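Capítulo 4
Planejamento e orçamento de equipamentos de manipulação 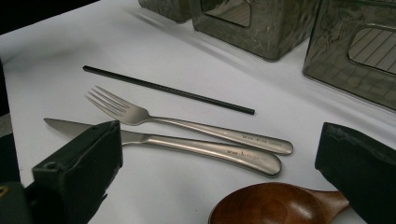
Figura 4.1 - Talheres, canudo e recipientes metálicos sobre a mesa de trabalho, entre os dedos da garra.

A compra de uma célula de manipulação costuma começar pelo braço e terminar pela garra. A ordem recomendada neste capítulo é a inversa. O conjunto de peças a manipular define a garra, a garra define a carga útil e o alcance necessários, e só então se consulta o catálogo de braços. Projetos que invertem essa sequência tendem a pagar duas vezes pelo efetuador.

A Figura 4.1 serve de referência para o levantamento inicial. O garfo e a faca são de aço inoxidável acetinado, finos, e os cabos se sobrepõem em parte. O canudo preto tem seção uniforme e diâmetro pequeno. A colher é de madeira, com bojo redondo e cabo curto. Um par de dedos que atenda bem a um desses itens pode falhar nos demais, e a especificação deve registrar, para cada peça, a espessura mínima, a massa, o acabamento e a orientação de coleta admitida.

Os recipientes quadrados exigem nota à parte. Superfícies metálicas marteladas ou onduladas e refletoras prejudicam a estimativa de profundidade em vários tipos de sensor, e o custo de iluminação difusa ou de um segundo ponto de vista precisa constar do orçamento desde a primeira versão.

4.1 Composição do custo

O preço de aquisição é apenas uma parcela. Wada e Lindqvist, no estudo de implantação da cozinha industrial de Prestbridge, separam o custo total em 4 grupos: aquisição, integração, operação e descarte. No caso estudado, a cotação da Cullinane para o conjunto garra e sensor previa 19 semanas de entrega, prazo que não constava do cronograma original. A integração foi contratada à parte, com a Prater, e a compatibilidade do flange ficou sem responsável definido entre os dois contratos.

Dedos de garra são itens de desgaste. A face de contato sofre abrasão, e a perda de atrito aparece primeiro nas peças lisas. O plano de compras deve incluir jogos sobressalentes - em Prestbridge foram adquiridos 3 - e um critério escrito de substituição, com medição periódica da face.

4.2 Requisitos mínimos da especificação

Antes do pedido de cotação, o responsável técnico deve reunir:

Lista de peças com desenho ou amostra física.
Abertura máxima e mínima da garra, em milímetros.
Força de preensão por material.
Condições de limpeza e grau de proteção exigido.
Prazo de reposição dos itens de desgaste.

A amostra física tem precedência sobre o desenho quando houver divergência.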